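I've been tidying up our house rules for hand-held gripper work. The old sheet from Stindska ran to 88 lines and people skipped most of it, so I cut it down on Monday.

The first rule is calibration. Check the marker boards before you record anything, and check them again after lunch. Hold a board by its edges and keep it flat.
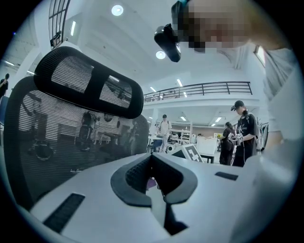 The second rule is about rubber pads. We log every grip and change the pads at 2,000, even if they still look fine. Kiyoshi Sasaki wanted a lower limit, and he may get it once we've been through the January logs.

Third, faces get blurred before files leave the building. That includes anyone walking past at the back of the room.

I've left speed limits alone for now. Keltus has its own wording for those and I'd like to read it properly first. The new sheet is up to 70 lines, still too long for one side of A4.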